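4. Cell Setup and Maintenance

4.1 Work surface and enclosure

The cell occupies a corner of the Sivport lab where two tiled walls meet. The corner was chosen for practical reasons. Two fixed walls keep garments from sliding off the far side of the surface, and the regular grid of grout lines gives the wrist cameras something with strong edges to look at when the cloth itself offers little. The drawback is that straight, high-contrast lines dominate the view at low wrist angles, and early versions of the segmentation step assigned parts of the grout pattern to the garment. We corrected this by masking the walls in the robot base frame instead of trying to remove them by color.

The surface is off-white and has picked up marks with use. We wipe it before each block of trials but do not replace it when stains remain. A background kept perfectly clean would have made the segmentation numbers look better than they would be in daily operation. Faint marks are therefore part of the background model, which is rebuilt at the start of each block from a set of views taken with no cloth on the surface.

Objects are not cleared to a single-garment layout. Between trials the operator places the target item along with one or more others, and the arm has to reach the target without dragging its neighbors. Placement is free apart from one rule: the target must not be wedged under an object that the gripper cannot move.

4.2 Fingers

Two finger types are used. The first is a pale, soft finger with a rounded tip, intended for pleated and gathered cloth. The second is a black finger with a harder contact face, intended for smooth cloth that slips out of the soft finger under load. Both are mounted through the same Simard quick-change plate, so that a swap does not disturb the camera bracket.

The soft finger is brought in along the direction of the pleats where possible. Entering across them tends to push the whole bundle ahead of the finger, and the grasp then closes on two or three ridges without reaching the layer beneath. Figure 3 shows the finger between pleats, to one side of a gathered seam. Seams of this kind are the hardest feature in our garment set. The cloth on either side fans out in opposite directions, and a pull direction that is correct for one panel is wrong for the other. The controller treats any gathered band as a boundary and plans each grasp on one side of it only.

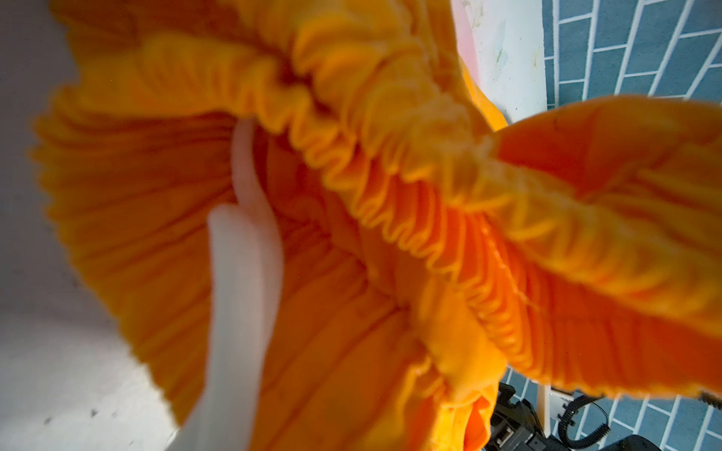

Figure 3. Soft finger inserted into pleated fabric beside a gathered seam, seen from the wrist camera.

Wear on the soft finger appears first at the tip. Lint builds up on the skin and lowers friction well before any damage can be seen, and stray threads from seams can wrap around the base. The finger is cleaned with a damp cloth after every 30 grasps and replaced after 800. The replacement interval was set from a pull test in which slip force began to fall at some 2,000 grasps; we chose a much shorter interval because the test used flat cotton and did not include seams, snaps or other hardware. Fingers removed at the interval are kept and inspected, and a finger with a visible nick is counted as a failure even if it was still holding cloth when it came off.

4.3 Camera alignment

Each wrist camera sits close to the fingers, and this makes its mounting sensitive to small knocks. A bracket that has rotated slightly still returns a usable image, so the fault is easily missed. We check alignment against the tiled corner. With the arm in a fixed pose, the vertical edge of the corner and two grout lines are located in the image and compared with the positions stored at calibration. If the largest error exceeds 2 mm after projection to the surface, the bracket is loosened, reseated and torqued again, and the full hand-eye calibration is repeated. The check needs no target board and can be run between trials.

Focus is left fixed. It is set for the middle of the working range, and a finger close to the lens is therefore blurred in most close approaches. We considered moving the camera back along the wrist but found that the housing then struck the wall during low grasps in the corner. The finger outline is taken from the kinematic model, and the image is used only for the cloth.

4.4 Low approaches

Grasps near the wall are made with the wrist tilted. This changes the view considerably: the tile rows converge, the floor takes up less of the image, and a bulky item on one side can hide whatever is behind it. Figure 4 was recorded at such an angle. The fingers are at the orange item on the right, while a tan cloth lies in the corner to the left and a green object shows in part behind the orange fabric.

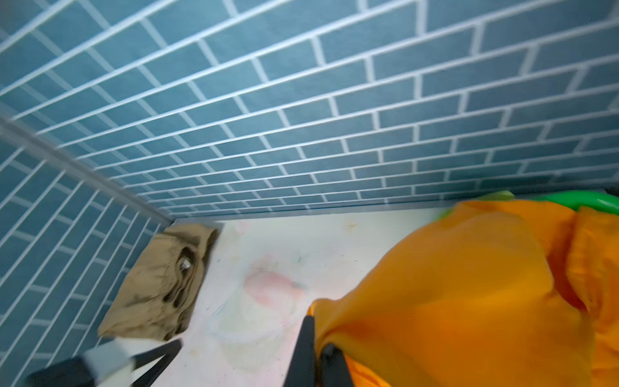

Figure 4. Low approach near the tiled corner. The black fingers reach into orange fabric; a tan cloth lies against the left wall.

Speed is reduced in this region, and the gripper closes in two stages. In the first, the fingers move to light contact and hold. In the second, closing force is raised only if the motor current has settled – a rising current at this point usually means that a fingertip is bearing on the surface instead of the cloth. The arm then backs off along its approach line and tries again from slightly higher. After a second failed attempt the trial is stopped and the fingers are inspected by hand.

Small metallic parts on garments need separate treatment. A snap caught between hard finger faces can leave a dent that later reduces contact area. The Tetetti perception module marks bright, compact spots on cloth as regions to avoid, but it also marks glossy creases under strong overhead light. We accept these false positives, given that the cost is only a shifted grasp point.

4.5 Cabling and routine service

Cables that run near the surface are coiled to take up slack and clipped so that the lowest loop stays outside the planned sweep of the arm. Loose cloth remains a hazard: a lifted flap can drape over equipment beside the work area and pull on a connector as the arm retracts. The Lumura supervisor logs link drops on each Ethernet port, and any drop during a retract motion triggers a stop. The operator frees the cloth by hand, reseats the plug and repeats the alignment check of Section 4.3 before the block is resumed. Trials interrupted in this way are recorded as cell faults and are excluded from the grasp success rates in Section 5.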